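3.2 Storage of parts and packaging

Most of the small stock at the Movard site was kept on open shelving, with mixed items held in plastic bins on the carpet. We recorded 338 items over 48 visits. Figure 2 shows a bin and a shelving unit.

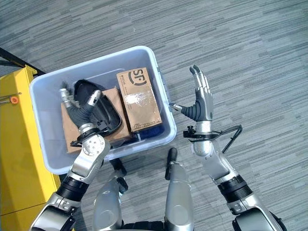
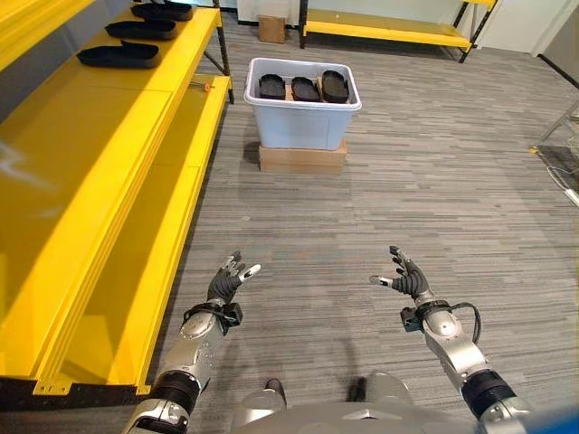

Figure 2. Storage at Movard. First picture: light blue bin holding cardboard boxes, one marked SF. Second picture: yellow shelving with three black shoe soles on the upper shelf.

3.3 Sorting rules

Items were coded as stock, packaging or unclear, using the Gravonon scheme. A box still bearing courier print was coded as packaging unless staff told us it was in use. Soles were coded singly, as pairs could not always be matched. The unclear group came to 24 items, most of them from bins. The same rules were used at Sibiya.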